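Fórum Casa e Cozinha > Limpeza e organização

Tópico: Tampo branco com manchas de ketchup, vale a pena trocar?

abilio_veloso
Aluguei um apartamento em julho e a mesa da cozinha tem tampo branco fosco. O rótulo por baixo diz Bokby. Já tenho uma mancha alaranjada do tamanho de uma moeda. Passei detergente neutro e bicarbonato e ela clareou um pouco. O senhorio quer descontar 50 euros da caução. Alguém já conseguiu tirar isto por completo?

lucie_t
Bicarbonato é abrasivo. Em tampo fosco, se esfregares com força, ficas com uma zona mais brilhante e isso já não sai. Pano húmido, detergente, deixar atuar 30 minutos e repetir.

Gemechu B.
Discordo. Uso pasta de bicarbonato há 4 anos e o tampo está igual. O problema é usar o lado verde da esponja. E 50 euros por uma mancha dessas é abuso, eu pedia uma fatura.

eldana
Eu desisti das manchas e passei a pôr um prato debaixo do ketchup, quando me lembro. Superfície branca por aqui também:

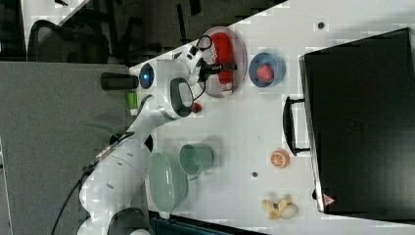
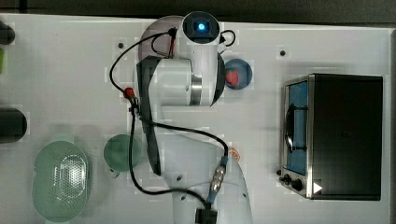
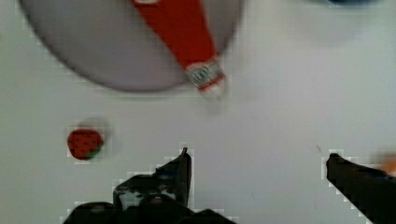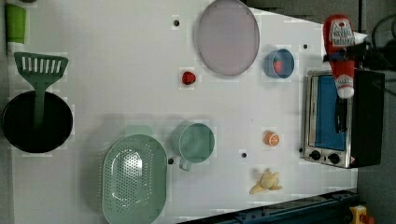

O prato não resolve o que já lá está, claro. Para manchas antigas usei água oxigenada num algodão, com película por cima durante a noite. Experimenta primeiro num canto.

lucie_t
Água oxigenada, sim, mas só a de farmácia. As mais fortes podem deixar o tampo amarelado.

Gemechu B.
Amarelado fica com o sol, com ou sem água oxigenada. O meu está junto à janela e nota-se onde esteve a fruteira.

abilio_veloso
Pus a água oxigenada ontem à noite. De manhã a mancha só se via contra a luz. Vou repetir mais uma vez e depois falo com o senhorio — ele mandou-me um orçamento de 71 euros para um tampo novo, portanto os 50 já eram um "desconto".

fasil_w
Lê o contrato antes de falares com ele. No meu, o desgaste normal estava excluído e devolveram-me a caução inteira. Se puderes, tira fotografias com luz natural, antes e depois.

abilio_veloso
O antes já não consigo. Tenho uma do dia em que entrei, vou procurá-la.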